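Etance Surname Origins Project
Progress report to the Mathur Fund, November

We were asked to trace the family names in the Zadetti parish registers and say where each one came from. So far 3,313 entries have been transcribed. I am less confident about what they tell us than I was in the spring.

The application promised that most names could be sorted into four groups: trades, places, fathers' first names and nicknames. Of the 67 surnames checked so far, 14 fit one group without argument. The rest could go two ways or more. Several of the "trade" names belong to families with no record of the trade at all, and I doubt that a clerk's spelling on one Tuesday should settle the question.

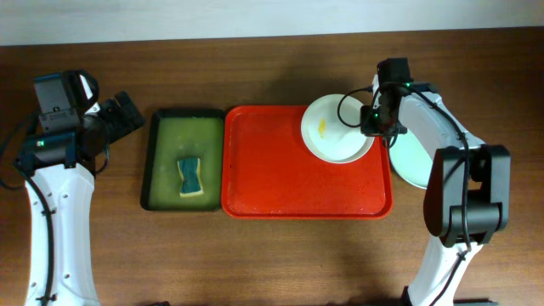 The Zarniver name list has been less help than hoped. It gives a confident meaning for nearly everything and a source for very little. Coralie Wihongi went back through the entries we had borrowed from it and found 62 with no earlier record behind them. We have marked these as unproven – they stay in the files but will not go in the printed guide.

Spending is on budget. The matching software is paid for through the winter, though I can't yet say it earns its fee. It treats any two names with the same first four letters as cousins, and someone has to undo that by hand.

Next we will finish the burial registers and start on the marriages. I would ask the Fund to accept a shorter guide, with "origin unknown" printed where that is the answer. A draft of the first section will follow once Coralie has checked the spellings.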